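News from the Ashby psoriasis and eczema group

Hello again everyone, and a very warm welcome to those of you getting this for the first time. I promised in the last newsletter that I would write up our February get-together, and I'm sorry it has taken me so long (the kitchen was being done and the computer spent a fortnight under a dust sheet!).

We had a lovely turnout, with a few faces I hadn't seen since before the summer, and two people who had come all the way over from Storkberg on the bus. Our speaker was Kenza El Khatib, a dermatology nurse, and she talked about something I think most of us have muddled through on our own for years, namely how to put the wretched creams on properly. I have had psoriasis since I was 6, so that's more than 50 years of smearing things on my elbows, and I still came home with a page of notes.

The first thing she told us was to stop rubbing. I have always rubbed it in hard, round and round, as though I were polishing a table, and apparently that can irritate the skin and leave you with sore little bumps where the hairs grow. What you want to do is smooth it on gently in the direction the hair lies, so down the arm and down the leg, and then leave it to soak in by itself. You'll be shiny for a bit. Put on an old dressing gown and have a cup of tea.

The next was about how much to use, and there was a bit of laughing at this point, as several of us admitted to eking out a tub for months. Kenza said most people are far too mean with their moisturiser, and that if yours feels too greasy to use as often as you ought, it's worth going back and asking for a lighter one. A cream you like and use is better than a thick one sitting at the back of the cupboard. She also reminded us to scoop it out with a clean spoon so we don't get germs in the pot, and I'm ashamed to say I had never once done that.

Then we got on to steroid creams, and there were a lot of questions, some of them quite worried ones. She was very patient. She said to leave a gap between the moisturiser and the steroid so that one doesn't water down the other, to stick to what your own doctor or nurse has told you about where it goes and for how long, and to ask again if you've forgotten. Please do ask again. I once went a whole year too shy to ring up.

One serious point, and I said I'd pass it on to everybody. Moisturisers soak into towels, bedding and clothes, and fabric with dried cream in it can catch fire very easily, even after it's been through the wash. This goes for the ones without paraffin in them too. So keep away from cigarettes, candles, gas rings and open fires, and if you have a relative who smokes and uses these creams, do have a word with them.
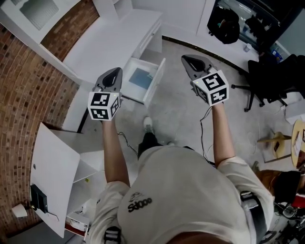
Short sleeves and a gripper in each hand.

Amr Soliman spoke for a few minutes at the end about going swimming again for the first time since his scalp and back flared up at college. He goes to the early session at the Hultadel pool, when it's quiet, and puts a layer of moisturiser on beforehand, then showers straight after and puts on some more. He said the getting changed was worse than the swimming, and that a little boy asked him if he'd been bitten by something, and he said no, it's just how my skin grows, and the boy said oh and jumped in. I did love that. Amr is happy for anyone who would like company to go along with him, so let me know and I'll put you in touch.

The raffle made £400, which is a wonderful amount for us, and it will go towards hiring the Olance room for the rest of the year and printing the new leaflets. Thank you to all who gave prizes, and especially for the fruit cake.

Next time we'll be talking about sleep and itching, starting at 2 as usual, and if you have any old cotton gloves that have worked well at night do bring them to show. There's parking round the back but it fills up.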